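Prasby 急停按钮（蘑菇头，方形锁紧螺母）装配台使用评测

2022年1月

测试对象为 Prasby 的面板安装式急停按钮，由 Hollenstein 供货，共采购12套，用于小型控制盒装配。评测只涉及机械安装与接线的便利性，未做电气寿命试验。

一、外观与结构

按钮由红色蘑菇头、白色细环、黑色壳体和底部触点座组成，壳体下部有黄色标识。红帽直径大于壳体，戴手套拍击不易偏。帽面哑光程度一般，分型线处理干净，用指甲刮不出毛刺。
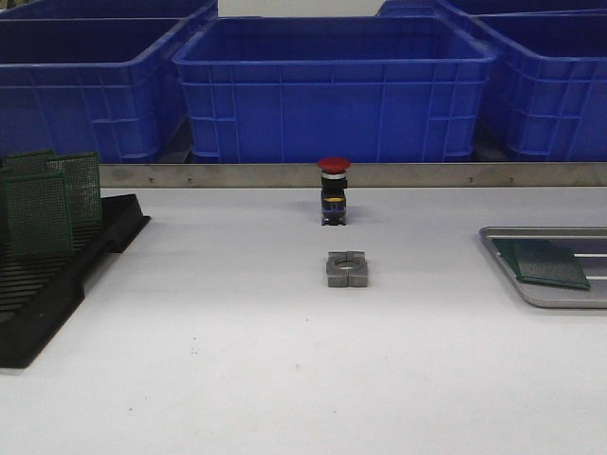 触点座与壳体之间为卡接，拆装需要一字螺丝刀，初次拆卸偏紧。反复拆装后力度下降，未出现自行脱开。触点座底面平整，整只按钮可以直立放在台面上，装配前备料比较省事。同类的 Enura 产品底部有凸起，只能横放，容易滚到台边。

二、锁紧螺母

螺母为灰色，扁平近方形，中间是大圆孔，边上开槽。优点是厚度小，盒内空间紧张时仍可旋入；四角有着力点，徒手能预紧到位。缺点有两处：

1. 起始螺纹导入段偏短，对不正时容易斜扣。建议先反向转动，感觉到落扣后再正转。

2. 颜色与灰色导轨、垫片接近，混放时难以辨认。建议单独装盒，或在装配前与按钮成对摆放。

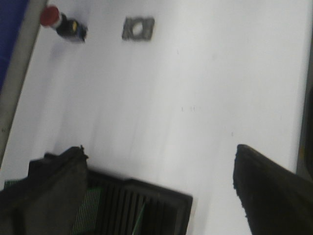 三、安装步骤与力矩

1. 卸下触点座，旋出螺母。
2. 按钮从面板正面穿入，确认密封圈未翻边。
3. 从背面套入螺母，徒手预紧后再用专用扳手收紧。随货扳手开口偏松，我们改用 Mernden 的槽形扳手，打滑明显减少。
4. 装回触点座，接线，拨动线头检查。

面板厚度试过2毫米和3毫米，均可锁紧。3毫米时剩余螺纹偏少，不宜再加垫片。

四、台面布置

装配台为白色台面，后沿有一条拉丝金属条，可以挡住滚动的小件。金属条后面是蓝色塑料周转箱，按物料分箱。绿色洞洞板插在黑色槽架里，右侧放浅口金属托盘。白色台面对深色小件的反差足够，灰色螺母掉在上面也能看见；缺点是划痕和黑点显眼，需要定期擦拭。

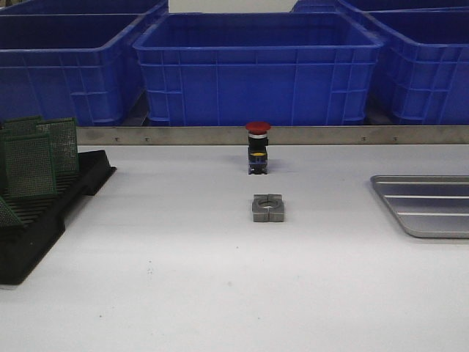

图3　急停按钮与螺母，左侧为电路板槽架，右侧为金属托盘

五、结论

结构合理，螺母薄，适合小型控制盒。导入段和随货扳手有改进余地。单价比 Enura 高，批量不大时可以接受；若面板厚于3毫米，建议另选长螺纹型号。

读者评论（3）

拧螺丝的老赵头：斜扣的问题同感，我这边一批里废过螺母，后来都先反转再进。

gk_167：请问触点座能不能叠加第二组？说明书上没查到。

蓝箱子：槽架的槽距是多少？我们的板子偏厚，插进去卡得很死，最后改成平放了。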